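Papers > Household Studies > Food Storage > Section 4

27th May – Stedelau Household Storage Group

4. What the diary data can and cannot show

The claim that reusable boxes cut food waste at home rests mostly on diaries. The Dunmore survey is the one cited most often. It asked 2,000 households to write down what they threw away and what they had stored it in, and it found less waste among those who owned more boxes. We do not doubt the count. We doubt what has been built on it.

People who buy storage boxes are already people who think about leftovers. The survey had no measure of this, and its authors treat the gap between owners and non-owners as if the boxes had caused it. The Gako trial was meant to settle the matter by giving boxes to households picked by lot. It began with 96 households and ran for 12 weeks, starting in January, when many kitchens are still working through holiday food. Waste fell in both groups, and by nearly the same amount.

Supporters reply that the Gako boxes were the wrong kind. The Ratetti scale, which rates containers on 7 points for ease of use, is often brought in at this stage. Its scores come from handling tests with empty boxes, and nothing in the published method says how the scores change once a box has been through a dishwasher for a year – or whether a box that is easy to open is also one that people open in time.
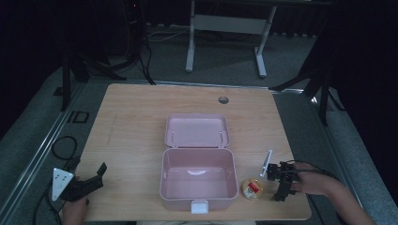
Figure 4

The category of "container" is itself a weak point, and we found no two studies that drew its limits in the same place. Dunmore counted anything with a lid. Gako counted only what it had handed out, so a jar kept for later use went unrecorded. Take the two items side by side in Figure 4, a pink plastic box with a hinged lid and a latch, and a small round jar with a gold-colored lid. Dunmore would enter both as containers and give them equal weight. Gako would enter neither unless it had supplied them. A difference of this size in the basic unit makes pooled estimates hard to defend, and we have left them out of Section 5.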